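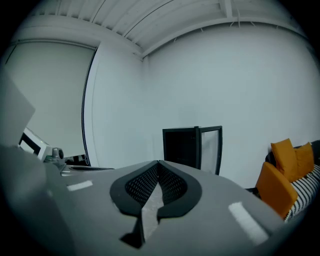
Início > Casa > Salas e recantos > A sala branca da Studside

Pesquisar no site Escreva aqui o que procura Pesquisar

A sala branca da Studside

Andávamos há que tempos a prometer esta página, e em outubro lá arranjámos uma tarde para a fazer como deve ser! A sala branca é a que mais usamos na Studside (reuniões, oficinas, lanches que se prolongam muito para lá da hora) e também aquela de que mais gente nos pede notícias, sobretudo quem cá esteve antes das obras e ainda se lembra das paredes cor de tijolo.

Paredes e teto são agora brancos, e a sala ficou cheia de claridade. A Signe Thorlacius queria um tom mais quente, creme ou areia, e chegou a trazer amostras, que andaram de mão em mão durante semanas – mas acabou por se render, e hoje é ela quem mais gosta de cá trabalhar de manhã cedo.

Na parede da esquerda está o grande pano branco, com a sua moldura escura e fininha ao lado. O Þröstur Ketilsson insistiu muito para que ficasse bem alto, e temos de lhe dar razão, porque a parede respira de outra maneira. Pagámos 899 euros por tudo, já com a montagem, e os 500 que sobraram do orçamento foram direitinhos para as cadeiras.

Desse mesmo lado, mais abaixo, fica o aparelho branco em forma de caixa, com o seu retângulo preto à frente. A Lucyna Kaczorowski já nos pediu que lhe arranjássemos um sítio melhor, e havemos de tratar disso quando chegarem as prateleiras da Norðdahl.

Quem quiser vir conhecer a sala é só bater à porta depois das três da tarde. Há sempre café feito!

Galerias recentes
A oficina da Trevemow antes do inverno
Cadeiras recuperadas por Svend Eyvindsson
Um corredor novo na Grultis
O jardim da Védís Dalsgaard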